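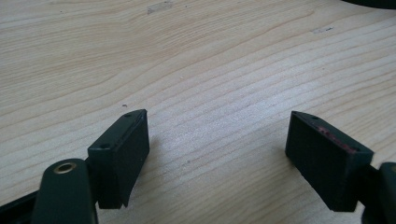 Posted by the Workshop Visits desk | Monday, March 23, 2020

Hultden keeps its gripper maintenance bench at the back of the Tuva building, past the goods-in door. I went through it in January, on the second half of a plant tour that spent most of the morning on conveyors. The bench was the part I wanted to see.

The subject was the hand-held two-finger gripper the site calls the Kunen. Operators use it to demonstrate picks, and the fixed cell repeats them with the same finger geometry. Pads and links are common to both, so wear found on one is checked on the other. The site runs 18 of the hand-held units.

Pads first. Each is a rectangular block of matte black plastic, held by screws through the top face. The inner faces stay flat and should sit parallel with the gripper wide open. Residue is the usual complaint. The right pad on the bench unit had a reddish-pink smear across the upper part of its inner face, streaky and faded, with the rest of the block plain black. The technician would not guess between paint and ink. Procedure is the same for both: wipe with isopropyl on a lint-free cloth, wait, wipe again, then check grip on a test block. Solvents stronger than that are banned at the bench after a batch of pads went tacky.

If the stain stays but the pad holds the block, the pad goes back into service. Colour is not a reject criterion. A rounded edge or a pull-out at a screw hole is.

The links take more looking after. The pivot at the rounded end of the arm link has a brass bushing pressed into the dark plastic. It is inspected every 50 hours of use. The check is done by hand, pushing the finger sideways at the tip and feeling for play, then with a feeler gauge if there is any doubt. Bushings run dry. Oil picks up grit from the parts bins and had been shortening their life. Replacement is done in an arbor press with a stepped drift, and the bore is not reamed afterward unless the pin binds.

Pad alignment is set last. The fingers are opened fully over the tabletop, the mount screws are left 2 turns loose, and the pads are brought square against a ground spacer before tightening. Tightening the far screw first tends to twist the block.

The bench top is pale wood with a few grey scuffs. Hultden had a steel surface plate there previously and took it out after too many chipped pad corners.

Spare pads come from Pongsiri in bags of 50. I asked about printing them in-house. It has been tried, and the layer lines marked soft product.

The tour finished in the training room. Parking is on the north side and the visitor entrance is poorly signed.

Comments (3)

benchvise: Did they give a torque figure for the pad screws? Ours strip at the near hole.

Workshop Visits desk: No figure given. They use a preset driver and I did not see the setting.

tolerance_stack: We went dry on brass pivots as well. Less grit, more squeak.

Home | Visits | Workshop Notes | Suppliers | Contact | Older posts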